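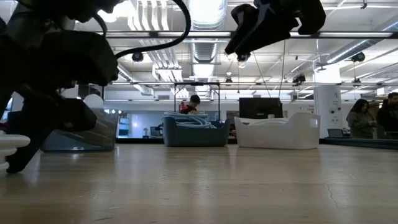 Work table as of this morning, baskets and all

fillgate_dee
OK so I need opinions on table storage, because I've been going back and forth on it since September. We share one long wood table in an open workspace and I've been trying to get everybody's stuff into baskets. So far there's a blue-gray fabric one (light blue cable piled in it), a bigger white plastic one with the wavy rim, and a clear bin. I like the fabric one best, my table mate wants everything in clear plastic. Who's right??

ninda19
Clear plastic, sorry! With fabric you never know what's at the bottom. I found a stapler in mine that I'd already replaced.

Akosua Alhassan
Team fabric. It doesn't scratch the tabletop, and that finish looks way too nice to drag a plastic bin across. I can see the ceiling lights in it. What do you clean it with?

fillgate_dee
Damp cloth and that's it. I did try the Brarkunico polish once and everything slid around for two days, never again.

montecinos_mo
Can we talk about the cable though. It's coming over the rim. A basket that size is fine for tape and pens and little stuff but a long cable just takes the whole thing over. Get a hook under the table, or a velcro strap at least.

fillgate_dee
The loops are loose on purpose! I was taught never to wind them tight.

montecinos_mo
Loose is fine, I'm saying put a strap around the loose loops. I bought a pack of 200 straps and I'll be using them until I die.

Dragica Nikolovski
I disagree with Mo about the hook, I've banged my knees on those enough times. I'd swap them: cable in the big white basket, small things in the fabric one. And I'd move the white one while you're at it, it's right in front of the monitor. Doesn't that bug you?

fillgate_dee
Ha, I only use that screen in the afternoon so it gets shoved over then. But yeah, swapping is a good idea, the white one only has a few things in it anyway.

ninda19
Still voting clear. Put a label on the fabric one if you have to keep it.

Akosua Alhassan
Labels fall off fabric. Tie-on tags work, or safety pins if you're cheap like me (mine have been on for 2 years)

fillgate_dee
Swapping tonight, will ask about tags. Table mate says the clear bin stays no matter what lol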